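About Tililgate

Tililgate is a language school above a bakery, which means that most of our pupils arrive hungry and leave knowing the word for cinnamon in at least one new language. We teach evening and weekend classes to grown-ups who have always meant to learn something and have finally got round to it, and we have been doing so long enough that a few of our first beginners are now helping to run our conversation nights.

It all began with Tyyne Kemppainen, who wanted to teach Finnish to her neighbours and put a card up in the library. She hoped for four people. So many rang that she had to borrow chairs, and by the spring she had talked Byung-chul Son into taking on Korean and Pendo Mutiso into starting Swahili on the same evenings. We now offer 24 courses, from complete beginner upwards, and we still borrow chairs now and then. 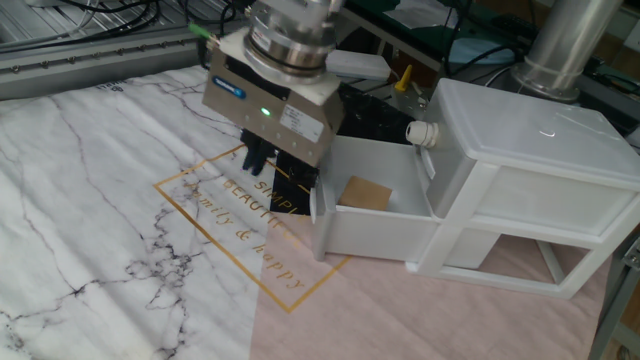
Mathias Leitner wrote to us after his first term to say that he had given up on two other schools before ours, and that what kept him coming was being allowed to get things wrong out loud for a whole hour without anyone sighing. We were very pleased with that letter, and it is still pinned up by the kettle.

He has put his finger on how we like to teach. Our classes are small - never more than 20, and often a good deal fewer - and you will be talking from the first evening, even if all you can manage is your name and what you had for lunch. There is grammar as well, of course, but we bring it in gently once you have something you want to say with it. 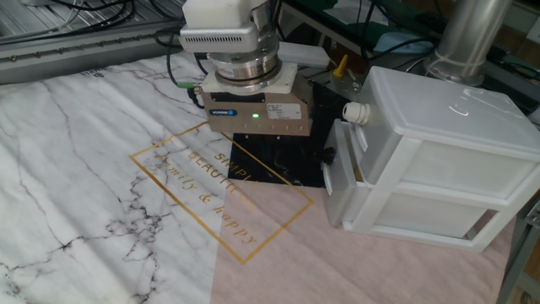 Homework is always optional, though Kristýna Vávra, who looks after our Czech groups, would like it known that she does notice. She also keeps our lending shelf, which has grown to 500 books and takes in everything from picture books to some rather gloomy detective novels. Please do borrow them, and please do bring them back.

New courses start in May, and you are welcome to sit in on any beginners' class before you make up your mind. The office is open on Friday evenings, so come up the stairs, ring the bell twice and somebody will put the kettle on.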